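Guides > Ollon storage range > Setting up > Section 2: Opening the carton and folding the flaps

Search this guide Go Clear

January, by Efe Iyamu

Welcome to the good bit! Your Ollon unit has made it to your door, and before you get to fill it with anything lovely you have a carton to open. Take your time over it, as the carton is worth keeping. Drakos double-wall board is tough stuff, and a box opened neatly will do you for a house move, a loft clear-out or years of Christmas decorations.

You will need a pair of blunt-ended scissors, a ruler or a wooden spoon handle, a roll of paper tape and a clear patch of floor a bit bigger than the carton.

2.1 Opening the carton

1. Stand the carton the right way up, with the Trernix label facing you. It should be at its final height of 1,000 mm when the arrows point to the ceiling.

2. Slide the tip of the scissors under the end of the tape and snip along the middle seam. Keep the blades shallow.

CAUTION: Do not use a long craft knife. The doors on some models sit right up against the top of the box and a deep cut will mark them.

3. Lift the two short flaps first, then the two long ones. They'll be springy, and that's fine.

4. Take out the fittings bag and put it somewhere you'll remember (I use a cereal bowl!).

2.2 Folding the flaps back

Corrugated board loves to bend along its crease and hates to bend anywhere else, so a little care with each fold makes the whole job a pleasure.

5. Find the crease and lay your ruler along it. Press down gently from one end to the other.

6. Fold the flap slowly outwards, with your free hand flat against the panel next to it. Work along the fold a hand's width at a time. 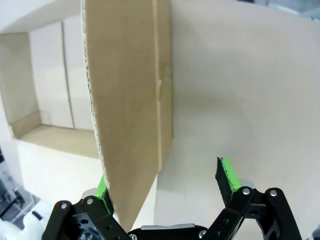 Fig. 2a. Flap and fold line. Note the scuffed patch part of the way down the crease.

7. Check each crease as you go. A small scuff or nick in the paper surface is nothing to fret over. If the board has split right through, run a strip of paper tape down both faces and smooth it with the spoon handle.

8. Look along the cut edges too. You want the wavy layer in the middle to be nice and open. Where it has been squashed flat, the board has lost some of its strength, and that side should go at the top when you reuse the box.

NOTE: Cardboard edges can give a surprisingly nasty paper cut. Gardening gloves are perfect.

2.3 Flattening and storing

9. Once the unit is out, turn the carton over and snip the bottom tape in the same way.

10. Push two opposite corners towards each other until the box folds flat. It should go down with a very satisfying whoomph.

11. Slide it behind a wardrobe or under a bed. You'll need a gap 900 mm wide for the standard carton; the tall carton is 1,623 mm along its longest side when flat, so measure first.

CAUTION: Keep flattened cartons away from heaters and damp walls.

If your carton is too far gone to save, any Gomport collection point will take it, tape and all. Section 3 covers the fittings bag and fixing the unit to the wall.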